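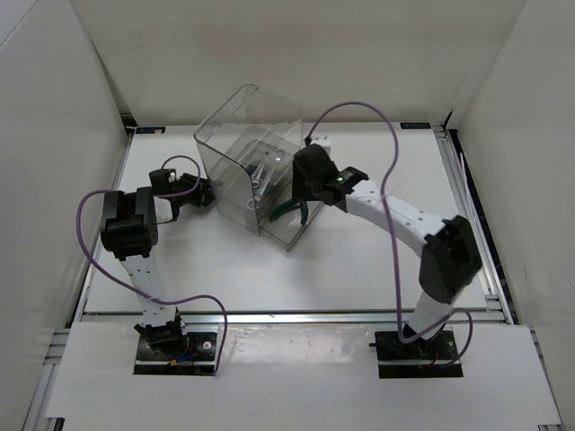

How many practice runs should a brand-new team do before we start recording the ones that count?

We tell our students 12, spread over two evenings, and then they can record whenever they feel ready.

Posted Tuesday by Areti Sarantis
Predcombe Robotics Club, student projects

Thanks for that, Kiều Hà! I'm passing it along to my crew, who are a sweet bunch but very eager to hit record (I was the same at their age). Our project this semester is handling tools and clear plastic with two arms, and the plastic has eaten up most of our evenings. I'd love to hear how you all teach it. 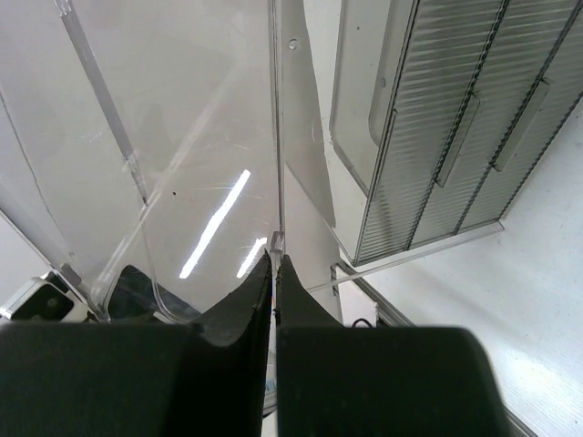 Fingertips close together, clear plastic behind them.

przemyslaw_kubiak wrote:
Welcome, Areti! My vote is to start them on something solid and colorful and leave the clear stuff until December. Beginners get discouraged when they can't tell an edge from a reflection, and I've watched good kids drift off to other clubs over it.

nhung.phan wrote:
I have to disagree with you there, Przemysław, though I always enjoy your posts. My group at Sadudix went straight to clear plastic in week one and they loved it, grumbling and all. We have 1481 runs saved now and the early ones are a mess, but the kids learned to look for the rim and go slowly, and I'm so proud of them!

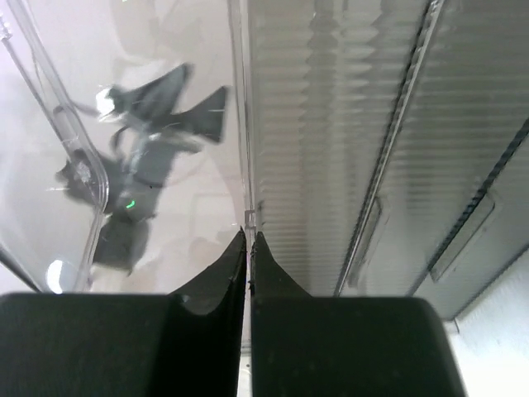 Wrist view, with glare on the plastic and the ribbed gray surface to the right.

przemyslaw_kubiak wrote:
Fair enough, but you have patient kids, Nhung. Mine would have mutinied.

hoa_sam wrote:
Could you split the difference? On our Prandeo project one student drives and a partner watches the wrist view and calls out the edges, then they trade places. It's slower, and a bit noisy with everybody talking, but the shy ones really do speak up more.

Areti Sarantis wrote:
Oh, I like that, Hòa! We'll try the pairs next session, and I'll report back on how it goes.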